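The Altodholm Vine

Sandra Dobson did not believe in the vine, and she had said so in writing. The society printed her letter on the last page of its bulletin, under the seed exchange, with two of her commas taken out.

The claim was that a climber growing on the back wall of the old pumping station at Altodholm belonged to no known genus. Mr. Bíró had named it Clodia. He had not published the name anywhere a botanist would look for it, but he had put it on a slate label and pushed the label into the ground.

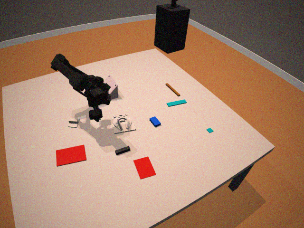
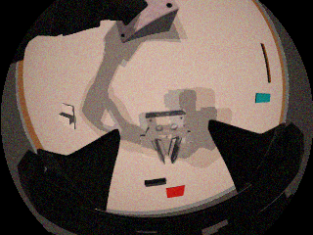
The Back Wall

She took the early train to Ploslow and walked the rest of the way with a hand lens, a notebook and a cheese sandwich. Bíró met her at the gate. He was younger than his letters.

"You'll want to see the tendrils first," he said.

"I'll want to see the flowers first."

"There's only one open."

"Then it won't take long."

The plant covered most of the brick. It was handsome, she would give it that. The leaves were deep green, divided into 3 lobes, with a pair of small glands on the stalk just where she had expected them. She wrote down "glands, 2" and underlined it. She had seen glands like that on every passion vine she had ever grown, including the one that killed her garage gutter.

"And what makes it new?" she asked.

"It doesn't climb."

Sandra looked up at the top of the wall, which was well above both their heads.

"It leans," said Bíró. "The tendrils never take hold. I've watched them. They reach out, they curl, and they let go again. It gets up there by growing stiff and resting on itself."

"How long have you watched?"

"23 nights."

"Nights?"

"That's when they let go."

She had met this sort of thing before. There was the man with the blue snowdrop, who owned a bottle of ink. There was the fern that only dropped its spores when the owner's sister played the organ. A plant that did its one strange trick after dark, with one witness, was not a plant she planned to lose sleep over. But the last train had a long gap before it, and he had brought out a folding chair.

She opened the flower with the tip of a pencil. Five sepals, five petals, a ring of threads, purple at the base and white at the ends. All ordinary. She counted the stigmas and got 3. She counted them again, since counting was what she had come for, and wrote the number down in ink.

"It's a passion vine," she said. "Somebody bought it, and somebody planted it."

"Probably," said Bíró, which annoyed her.

The light went slowly. He made tea on a camping stove and didn't talk, and she ate the second half of her sandwich. When it was too dark to write she picked out one tendril, low down, wound tight around a rusty nail. She tied a bit of red wool to the nail so there could be no argument later about which one it was. Then she put her flashlight on it and kept it there.

Nothing happened. She had known that nothing would. Her arm got tired and she changed hands.

"Was it the heat, do you think?" Bíró asked at some point. "The other nights?"

"I think you were tired and you wanted it."

"Yes, I thought of that too."

She turned to look at him, to see whether he was making fun of her. He was folding up the stove. When she turned back the wool was still on the nail. The tendril stood out straight into the air, the length of her finger, and it was moving a little, though there was no wind.

She looked at it for a long time. Wind, she thought. Or he had a thread on it. She ran her hand through the air on both sides and found no thread.

In the notebook, under the stigmas, she wrote "19 July 2019, tendril came loose, cause not seen." She crossed out "came loose" and then wrote it in again.

"I'll have to come back in August," she said. "With a proper lamp. And you'll wait out by the gate."

"All right," said Bíró.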